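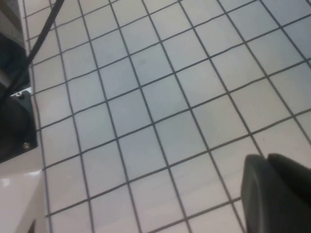 Stuart Haslam had objected to the grout on the telephone, again by letter, and finally in the margin of the drawing, where he wrote that dark grey between small white tiles would show every setting-out error from the doorway to the far wall. He wanted white. White, he said, forgave.

Lidard read the margin note twice and filed it under F, for floor. The dark grey had been ordered in August. It came in 5 kg bags from Wisholm, and 16 of them were stacked in the passage with a board on top that served as her desk.

The room had been a dairy. The old slab fell 30 mm from the north corner to the drain, and she had kept the fall. She struck two chalk lines at right angles through the centre, checked them with a three-four-five triangle, and laid the first row dry. The difference across the width was 2 mm. She took up the row, moved the line 1 mm each way, and laid it again.

Her father had tiled this way and had seldom spoken while doing it. His notebook gave mixing ratios, curing times and, on one page, the price of a coat. The page was headed Fothergill, the shop in the high street. There was no entry to say whether he had bought it. She had looked through the wardrobe after the funeral and found three coats, none with a label.

By the fourth evening she had reached course 70. The adhesive was open for twenty minutes at that temperature and she worked in patches no larger than her reach. One tile near the middle sat proud. She lifted it, scraped the bed, combed in fresh adhesive and set it back, pressing with the heel of her hand until the straight edge passed over it without catching.

The grout went in on the diagonal. She washed off with a sponge, changing the water each time it clouded, and then waited for the haze to form and polished it away with a dry cloth. A mark stayed on one tile. She rubbed it with the cloth, then with her thumb, and entered it in the notebook below the price of the coat: one tile, grey mark, left.

Haslam came at half past three to inspect. He stood in the doorway in his socks. He looked down one set of joints as far as the wall, and then down the other set, and then asked what she had paid for the grout.

"It's in the file," she said.

"Under G?"

"Under F."

He wrote that down, put his shoes back on in the passage, and asked if the kettle was still connected.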